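4. Evaluation of the Kirncombe Gripper Kit

4.1 Kit contents and setup

The Kirncombe kit is sold as an add-on for small robot arms. It consists of a two-finger electric gripper, a short wrist bracket that carries a small camera, a control box, and a software package for recording and replaying demonstrations. The maker offers it in a basic version and in a version with remote support. We bought the basic version at list price and had no contact with the maker before or during the tests, apart from one email about a missing cable.

Installation was done by two of the authors, Carrasco and Kwok, neither of whom had used the product before. The mechanical part went quickly. The bracket fits the standard bolt pattern on our arm, and the screws supplied were the right length. The software took longer. The printed guide refers to a menu that has been moved in the current release, and the correct steps are found only in the release notes. Once the arm was recognized, camera calibration worked on the second attempt. We did not have to repeat it during the study.

The fingers come fitted with hollowed tips. The manual recommends these for soft goods and suggests a flat set for boxes and other rigid items. The flat set is sold separately and we did not test it. All results in this section are for the tips that ship with the kit.

4.2 Test items and tasks

Our interest was in cloth, as the product page lists "garments and household textiles" among the intended uses. We used 53 items gathered from the homes of lab members and from a thrift store near the Eltthorpe campus. They included towels, shirts, napkins, pillow covers and a number of small knitted pieces. Items were used as found and were not ironed.

There were three tasks. In the first, the operator guided the gripper to a single item lying on a soft surface and lifted it clear. In the second, the item was lifted and placed in an open bin. In the third, the item was picked up by one edge, moved to a flat tray and laid down with that edge facing the operator. The third task is closest to what a user would need as a first step in folding, and it is the one for which the kit's sales material makes the strongest claims.

The work was carried out by teleoperation with the hand controller supplied. Each operator had a practice period before the recorded trials and could stop at any time. An attempt counted as a success if the item was still held at the end of the lift and, for the second and third tasks, if it was released where intended. A trial was ended if the fingers closed on the supporting surface hard enough to trip the force limit.

4.3 Handling of thin and thick fabric

The gripper was at its best with fabric of medium thickness. Fleece, sweatshirt material and terry cloth gave the fingers something to close on, and the operators soon stopped thinking about exact finger height. Thin cotton was harder. On a firm table the tips tended to slide over it, and the operator had to push a small ridge into the cloth before closing. On a padded surface the same cloth was easier to pick up because the tips could press down a little on either side of the fold. This made the padded surface the better choice for beginners, although it also raised the number of trials ended by the force limit.

Hems and seams mattered more than we had expected. A grasp placed across a hem usually held through the whole motion. A grasp placed a short distance inside the hem often let the free edge drop back over the fingers, where it blocked the view of the release point. Tsang, who ran most of the third-task trials, began to aim for the hem in every case and recommended this to the other operators. The kit's guide does not mention it.

Grip force can be set in the software from 0 to 100, with no unit given. We left it at the default for all recorded trials. In informal tests, lower values were enough for single layers, and higher values left marks on a loosely knitted scarf that went away after the scarf was shaken out.

4.4 View from the wrist camera

The kit offers no second camera, and the operator works from the wrist view alone unless another source is added. This has a clear benefit at the moment of grasping. The fingertips stay in the same place on the screen, so the operator learns quickly where a closing motion will land, and small features such as a hem or a tucked fold can be checked before the arm moves away.

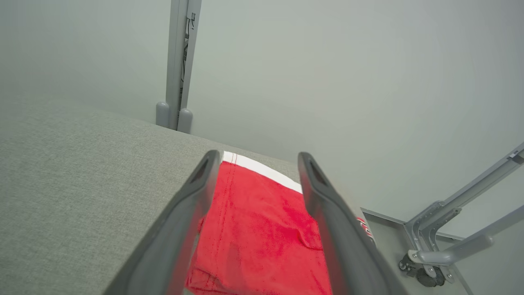 Figure 3. Wrist camera view with red cloth held between the two fingers, the white band just beyond the fingertips.

The cost is a weak sense of depth. Two of our operators misjudged the height of the fingers during their first trials and closed them above the cloth. With practice they came to rely on the moment when the cloth began to move, and the error became rare. Damasceno preferred to lower the arm until light contact was made and then raise it slightly before closing – a slower method, but one that she could repeat with little effort.

Bulky items caused a different problem. Once a large towel was lifted, the part above the fingers could fold toward the camera and hide most of the tray. The software has a setting that shows the last clear view in a corner of the screen. It helped with placement into the bin, but it was of little use when the edge had to face a given way. For that task we would advise buyers to budget for a fixed camera beside the work area.

4.5 Reliability and support

The gripper itself did not fail during the study. The wrist cable came loose twice, both times while the arm was turning near its joint limit, and a strip of tape at the bracket solved this. The recording software stopped once in the middle of a session. The trials already saved were intact, and the open trial was repeated.

We sent the maker a draft of these notes on Jul 20, 2019. The reply said that the printed guide would be corrected and that a cable clip was planned for the next version of the bracket. We have not seen either change and our assessment is of the kit as delivered.

For a lab that already owns a suitable arm, we consider the basic version a workable way to collect cloth-handling demonstrations. The comparison with the Delaunay gripper, which uses the same arm and the same set of items, follows in Section 5.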